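Zullside Perforated Side Table, Small, White
Item 2301

I've been selling small furniture at Clikorden long enough to have my favorites, and this little table is one of them. It's the white one with the four slim square legs and the top full of tiny holes. I took one home in August meaning to try it for a weekend and I never brought it back (I paid for it, don't worry!).

It's a small piece, so think of it as a perch. Mine has held a plant, a stack of mail, a lamp for a while, and most often a basket of fruit, which looks great against the white. If you have a big table or a long counter, you can even set it on top and get a second level out of it. I do that when people come over on Saturday and I run out of room for food.
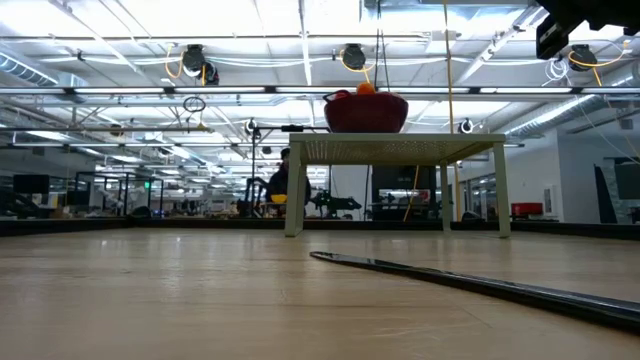 The holes collect crumbs less than I expected. I wipe mine with a damp cloth and go over it with an old toothbrush every so often. One thing to know: a pen tip or an earring post will find its way into a hole sooner or later, so put a tray down if you're using it for small stuff.

It comes in one color. I keep getting asked about black and I keep passing that along to Zullside, so we'll see. Assembly is just the legs, and I had mine up in 10 minutes with a cup of coffee in one hand. Tighten everything a little at first, stand it on a flat surface, then go around again – otherwise you can end up with a wobble.

The red basket is the Liyanage round basket with the loop handle, and it's sold separately. It has a textured look that I love, and the rim flares out a bit. Oranges, yarn, rolled napkins, whatever you've got. Please don't put wet things in it.

Both are in stock right now. We ship tables flat and baskets in their own box, so they may show up on different days. Returns are fine as long as you still have the packaging, and if a leg or a screw is missing, write to us with the item number and we'll send the part.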